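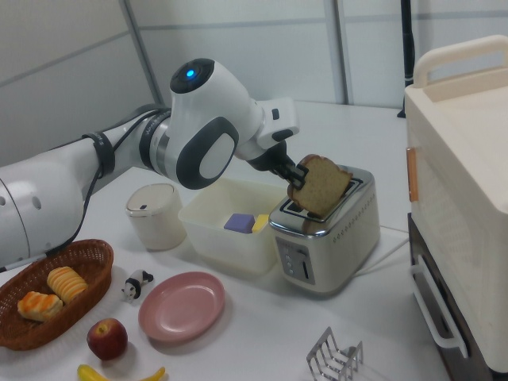
*Bread, held above a toaster.*

I have been trying to eat breakfast like an adult since February, and I'd like to report on my progress, which has been expensive.

Some background. For most of my life breakfast was a thing I did standing up, over the sink, with whatever was closest. Then my doctor's office mailed me a leaflet about morning routines, and in a weak moment I read it. The leaflet wanted me to sit down. It wanted a plate. It had a drawing of a woman at a table with an egg, and she looked so rested that I took it personally.

So I bought a table. I already owned a table, but it was covered in mail, and buying a second one seemed quicker than dealing with the first. The new one is a Lodby, the small version, and it arrived in a flat box with 40 screws and a booklet in which a cheerful bald man does everything in six drawings. I used 38 of the screws. The table is fine. I don't lean on it.

Then there was the matter of the bread. I had been a supermarket loaf person, the kind that stays soft for two weeks and raises no questions. But if you are going to sit down you may as well have something to sit down to, so I signed up for a bread class above the hardware store in Waltum, Wednesday evenings, taught by a woman called Borghild Björklund who has forearms like a rower and no small talk at all. She looked at my first dough for a long time and then moved on to the next person. I've had performance reviews that hurt less.

I went home and made a loaf by myself the following weekend. It weighed about what a loaf should weigh if the loaf were a paving stone. I sliced it with the big knife and a good deal of shoulder, and I ate it, all of it, over five days, since I had told people at work I was baking now.

The second loaf was better. The third I forgot about while I was on the phone with my sister, who was explaining her divorce from a gym. (They want a letter. A paper letter! She's been a member of Luvano Fitness for 416 days and has gone, by her own math, nine times.) By the time she got to the part about the towel fee, the crust had gone past brown into something you'd use to line a driveway.
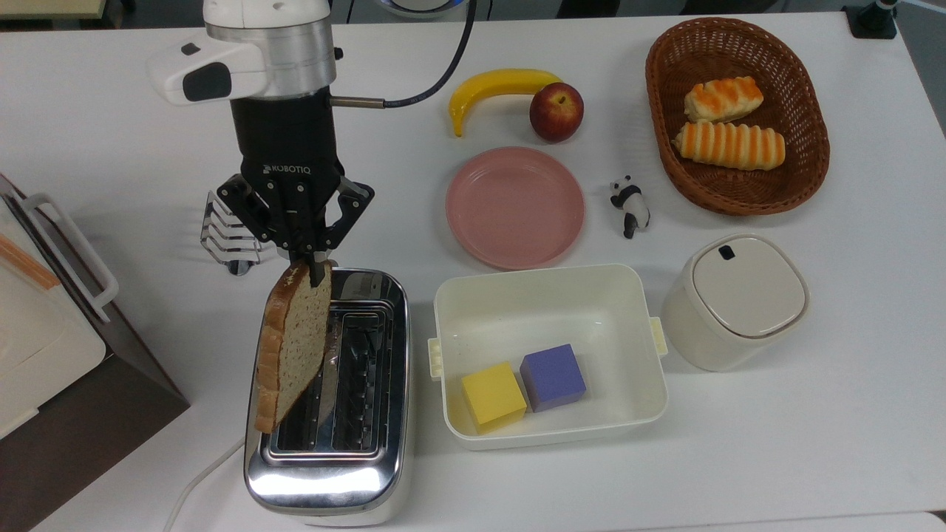
Anyway, if you do want to start baking, my one piece of advice is to get a scale. I spent weeks using a coffee mug as a cup measure and blaming the flour. Borghild weighs everything, including the water, and when I asked if that was really necessary she handed me her own notebook, open at a page that said 456 grams. She didn't say what it was 456 grams of. I've thought about it a lot.

The other thing is that homemade bread goes stale on Tuesday. I don't make the rules. Whatever day I bake it, by Tuesday it's toast bread, and by Thursday it's crouton bread, and after that it goes in a bag in the freezer with the date on it and I pretend I'm going to make stuffing. There are four of those bags now. One has no date and I'm a little afraid of it.

I've also developed opinions about butter, and I'm sorry about that. I used to find butter people tiring. Now I leave mine out overnight in a covered dish I got for a dollar at the Öberg church sale, and I've said the words "room temperature" out loud to a guest. He was just there to fix the dishwasher.

As for the sitting down, I'd give myself a solid C. I manage it maybe four mornings out of seven. The other three I'm back at the sink with a slice in one hand and my keys in the other, dropping crumbs into last night's pan. I added up what all this has cost me, table and class and scale and the fancy flour in the paper sack, and stopped at 170 dollars for the flour alone. The supermarket loaf is still three dollars. I walked past it last week and it looked very soft.

Next class is rye. I've been told to bring an apron and a container with a lid, and to feed something called a starter twice a day until then. It's on the counter now. It smells like a locker room and it has already gotten out of its jar once.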